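3.2 Planning the equipment budget

When we first sat down to plan the Dulus kitchen bench, we did what I suspect most small groups do and put nearly all our money into the arms. Everything else came out of what was left, and it went rather quickly! By August we had a second list, drawn up with kind help from our colleagues at Hirnlow, in which grippers, mounts, cables and household items each had their own line. Figure 2 gives a fair idea of what one station has to cover.

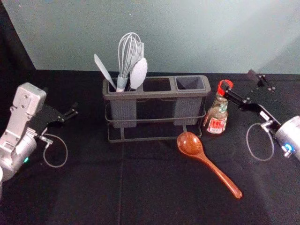 Figure 2. Two-arm station with utensil caddy, bottle and wooden spoon on black cloth.

The household items are cheap, and we would urge anyone planning a similar bench to buy them in pairs - a whisk that goes out of production halfway through a study is a real nuisance. We set aside 60 pounds per station for utensils and holders, and almost 100 for cloths and table coverings. Furniture deserves a line too, as tables and stools of differing heights let one pair of arms serve several layouts.
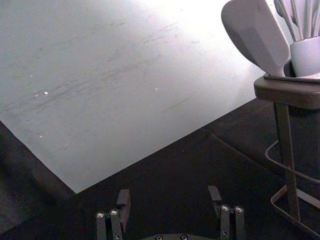

Spare gripper parts were the hardest line to settle. Flirnine quoted us a delivery time of seven weeks, so we now order fingers and screws together at the start of each funding year and keep them with the Collet mounts.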